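Ticket 574 – Jikimon cell, cable routing rule
Reply from Ifor Harries

Thanks so much for writing this one up, and for being patient with me! I read the Jolau handling guide again over coffee, and rule 13 does still say that gripper cables must hang clear of the wrist before the first grasp.
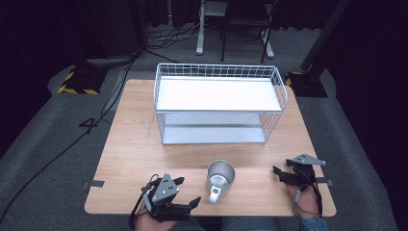
So please leave a bit of slack – a gentle loop is fine, a tight pull is what gave us the dropouts in October. If it happens again, stop, reseat the plug and note the take number. I'll ask Nedelcu to reword rule 19 as well. Leaving this open for now.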